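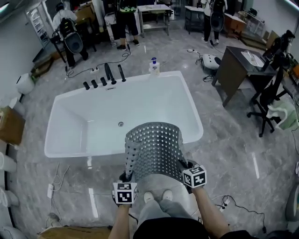
Re: [bio-practicals] Yeast and sugar concentration, gas volumes leveling off early

From: Carleen Kereama
To: bio-practicals list
Wednesday, 9:40 am

Rhys Hollis wrote:

> Hi all,
> My second-year group ran the yeast respiration practical again
> using glucose, sucrose and lactose. Glucose and sucrose gave
> usable curves, but both went flat after 12 minutes and the gas
> syringes never got past half full. Lactose gave nothing, as
> expected. We used the dried yeast from Medina and kept the water
> bath at 40 C. Has anyone seen the curves flatten this early? I
> would like to know if it is the yeast or the method before I
> order more.
> Rhys

Rhys,

We had the same thing in June and it was the method. Two points to check.

First, how long was the yeast standing in warm water before the sugar went in? Our sheet said "until frothy," and some groups left it for half an hour. By then it has used up a lot of its own stores and the starting rates are all over the place. We now give it ten minutes and start the clock when the sugar is added.

Second, the syringes. Ours stick. Kiri Katene tested a set by pushing in a known volume of air and reading the scale, and several read low by a few mL. A drop of silicone oil on the plunger fixed most of them. If yours stick at the same mark every time, the curve will look flat when the yeast is still going. You can check by giving the plunger a quarter turn at 12 minutes. If it jumps, that is your answer.

I would not blame the yeast yet. We use the Hestedov packs, 100 g, and have not seen much difference between those and Medina. Keep it in the fridge once opened.

On volumes: we make up 800 mL of yeast suspension for the whole class and stir it before each group draws from it. It settles fast, and the last groups used to get the thick part from the bottom.

Ataberk Polat asked last week about doing this with a pressure sensor. We have one from Faleo and it works, but the stopper has to be tight and students forget to zero it. I would still start with syringes.

Ruby-Lee Pryor has the updated student sheet and can send it to anyone who wants it. The results table now has a column for initial rate, taken over the first three minutes only.

Carleen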